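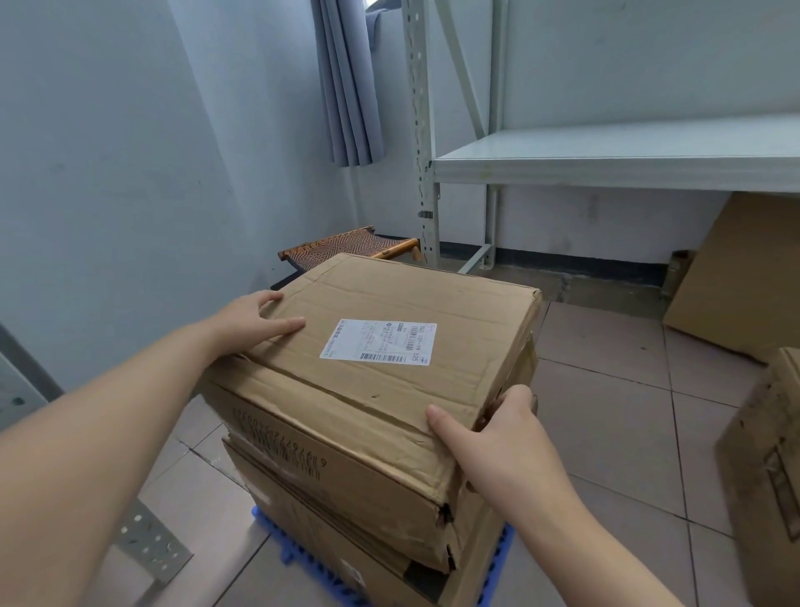 March, evening

Back room again today. Started at 7:40 with the radio on and a thermos of coffee, and got more done than I did in all of last week. My back is stiff and there is tape stuck to one of my socks.

The plan was to get the cartons off the floor before the next delivery from Gromwood. The tiles get cold and the bottom of a box goes soft if it sits there long enough. I put a couple of the beat-up ones on the blue pallet to see how they stack. They are poor boxes by now, dented and creased, and one has a torn corner. I will repack whatever is in them when I have better cartons. The clear tape is down to the last roll.

Polyxeni Lambrakis called in the middle of it to ask about the Skorkham order. I told her I would look for it. She needs it by the end of the month and has already paid 50 toward the shipping. I wrote that on the back of an envelope so I would remember, and now I have copied it here.

The shelving still bothers me. The gray unit is solid enough and the wide shelf has plenty of room on it, but I don't want to lift the heavy cartons that high by myself. Light things go up, heavy things stay low. I should have decided that in January and saved myself the trouble of moving everything twice.

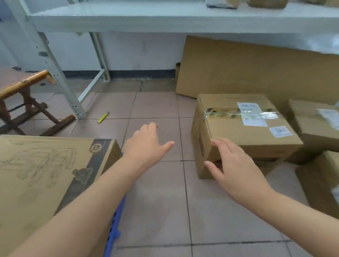
After lunch I worked on the sealed cartons along the back wall. The rule I settled on is labels facing out, so that I can read them from the door. Some of them have two labels and I have to check both, which is slow. I left the big sheet of cardboard leaning where it was. It will do to put under things when the floor needs mopping.

The large flat box can wait. I don't feel like carrying it anywhere until I know if Wan wants it – he said he would let me know and that was before the holidays.

Supper was late. Lentils and the end of the bread. I sat on the folding stool for a while afterward with the inventory sheet and got as far as line 40 before my eyes gave out. The sheet goes to 161.

Tomorrow: buy tape, call Wan, find the Skorkham order, sweep under the shelves. Also return the Brurnura catalog to the front desk, which I have been meaning to do since I borrowed it.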